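We use cookies to keep you signed in and to remember your language. Accept all | Manage settings

Filed under: Help desk > Furnished lets > Bedrooms and linen

Ticket 2367
Property: Killmont, flat 6
Raised by: Iveta Bartoš
Handled by: Bořivoj Krajčí
Status: closed

Problem as reported

Tenant says the bedspread in the small bedroom will not stay put. It slides towards the window side whenever anyone sits on the bed to fold clothes, and by evening it is half on the floor. She has tried tucking it in at the foot. Lasts until about lunchtime. She also asks whether the spread is ours or was left by the last tenant, as it is not on her copy of the inventory.

First visit, 10:40

Bed is the Allum single, item 891 on our list. Spread is the striped Paul Frank one with the monkey faces. Checked the master inventory and it is ours, so the tenant's copy needs correcting.

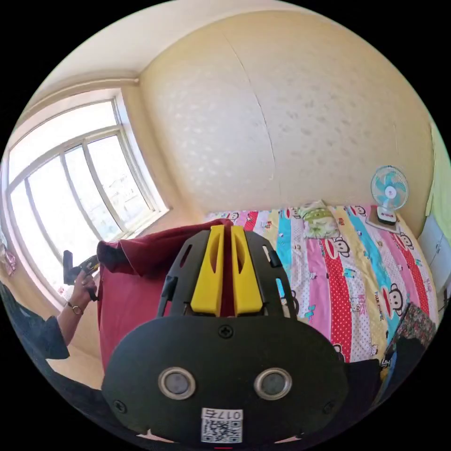 Small bedroom: bed with striped spread, window, dark red cloth in front.

Took the spread off and looked underneath. The mattress protector is the slippery Piketti kind, and the mattress moves on the slats when pushed with a knee. Legs are level. Nothing wrong with the bed itself.

Tried so far

1. Tucked the spread under the mattress on the wall side only. Sat down and got up several times. Still slid.
2. Turned the spread so the longer side hangs at the front. Worse.
3. Swapped the protector for a cotton one from the store cupboard (Seixas, 260 thread). Much better. The spread moved over a hand's width in the first test and hardly at all after that.
4. Put a strip of rubber matting across the slats. Mattress now stays where it is.
5. Put the spread back on and folded a wine-red top on it, the same way the tenant does her washing. 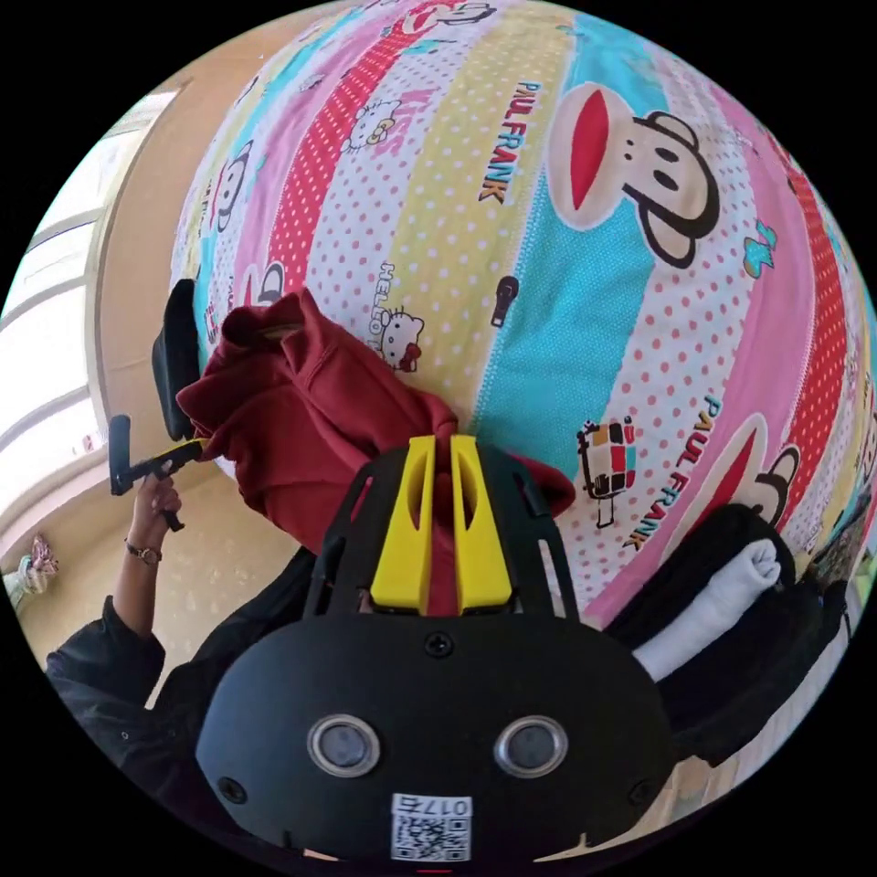
6. Left everything in place and asked the tenant to use the bed as normal until the next call.

Follow-up call, 16:15

Tenant reports no sliding. She asked if the cotton protector can go in at 60. Told her 40 is safer, and no tumble dryer.

Still to do

Send Iveta the corrected inventory page with the spread added.
Order one more cotton protector for the cupboard.
Old Piketti protector is in the hall cupboard, to be collected in June with the spare curtains.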